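Kanine Forearm Cover and Sleeve Set
Clear guard plus ribbed sleeve, for robot arms that have to earn their keep 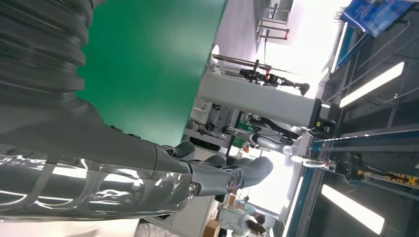
Why I started selling these

Hi, I'm Thắng Đoàn, and I run the little parts shop behind Brilasura. I get the same question from nearly everyone who writes in: can these machines do real chores yet? My answer is "some of them, slowly, if you set things up nicely first." A robot hand with proper jointed fingers is a wonderful thing to watch, and then you ask it to fold a shirt and you have time to go make coffee (and drink it!).

What I do know is that an arm sitting in the repair bay does zero chores. The ones I look after kept coming back with scuffed forearms and grit up past the wrist, so I bugged the folks at Kanine until they made me a cover set I liked. We've sold it since September.

What you get

One glossy clear forearm guard
One ribbed flexible sleeve, dark gray
5 reusable straps
A folded fitting sheet with drawings big enough to read at arm's length

The set weighs 17 ounces. Your arm has to carry that along with whatever it's picking up, so take it off your payload before you plan a job.

What it's good for

Sorting parts into bins, moving cartons from a bench to a cart, wiping down flat counters, loading a dish rack if the plates are all one size. Those are the jobs I'd trust a decent arm with today, with a person somewhere in the room. The guard takes the bumps and the sleeve gives as the arm bends, and you can wipe both down with a damp cloth.

Laundry I'd call half solved. Towels, yes. Fitted sheets, no, and I can't do those either! A soft crumpled thing has no corners until you find them, and the finding is where all the time goes. Cooking over a burner is out too. Please keep this set away from open heat, because the guard will warp.

My own test

I ran a set on our shop arm doing one dull job over and over: pick up a small box, turn it, put it down on the shelf. It got through 16 boxes before it fumbled one, and I got through the same pile while it was on its third (I timed it, I'm a little competitive). But I got bored and it didn't, and it was still going after I'd gone off to answer email. The guard picked up two fine scratches that I could only find by tilting it under the lights.

Fit

It fits forearms up to 19 inches around at the widest point. Measure with the arm straight and the power off. If you're between sizes, the Nông spacer kit takes up the slack, and it's sold separately. The Gerkgate wrist ring won't work with this set yet. I've got a sample on my bench and I'll update this page when it does.

Care and returns

Wipe the guard with plain water and a soft cloth, no glass cleaner. The sleeve comes off inside out, like a sock. If the fit is wrong, send it back clean with all the straps and I'll swap it or refund you. Write to me with your arm's model and the chore you have in mind, and I'll tell you if I'd try it myself.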